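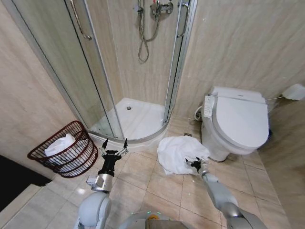 Print this message | E-mail this message

Subject: Re: Guest bathrooms, Umetero building

The Housekeeping Office confirms the following in response to the inquiry below. Used towels are to be placed in the wire basket beside the shower. Towels left on the floor will also be collected for laundering. Baskets are emptied each Sunday. Questions may be directed to extension 2424.

Housekeeping Office, Abdella Residences

> Our unit would like to know whether towels
> must be in the basket to be exchanged, and
> on which day they are collected.
> Residents' Desk, Lilletti Wing

Print | E-mail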